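Skelenell Rooms, upper floor
Furniture and work surface inspection
Mon 3 April
Inspector: Issa Aoun
Form 2217

1. Table tops level
Pass. The last form says all tables were "adjusted." The one by the door still had a folded card under one foot. I took the card out, turned the foot down and put the level back on it. Please don't write "adjusted" for a piece of card.

2. Legs and bolts tight
Pass with comment. Two bolts on the long table took a full turn each. They were signed off as tight in the fall, and I would like to know with what tool.

3. Edges free of splinters
Pass. Ran a cloth along every edge and it didn't snag. The underside is rougher, but people don't put their hands there much.

4. Surface finish sound
Comment. Posach sold us the finish as good for 3000 wipe-downs. I don't know who wiped anything 3000 times to find out, and the leaflet doesn't say. Until I see how they tested it I'm treating that number as advertising. Keep using a damp cloth and plain soap, and leave the Nasrallah spray in the closet.

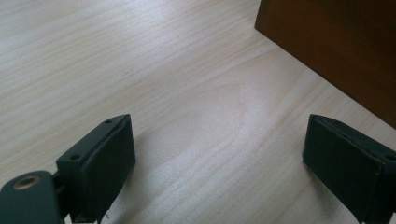 Marks on a table top should be written down at each inspection, small ones included, or we end up arguing later over which are new. The old sheet has "surface perfect" in every box, all the way down, in the same pen. I don't believe that of any table in daily use. On the pale wood there's a faint darker speck toward the left, out from the middle, and it should go on the record even if it is only part of the grain. The streaks and wide curves in the middle are grain and don't need reporting. Check the speck again in June and write down whether it looks any bigger.

5. Load label
Fail. Label says 60 and gives no unit. Pounds or kilos? Wellach supplied the tables and can supply a proper label.

6. Lighting over work surfaces
Pass. Even enough to work by.

7. Chairs
Not inspected. They were stacked in the hall and I'm not signing for chairs I haven't sat on.

8. Actions from last inspection closed
Doubtful. All are ticked, none is dated or initialed. I have reopened the one about the wobble and the one about the missing foot caps.

Overall: usable, with item 5 open. Next inspection June.

I. Aoun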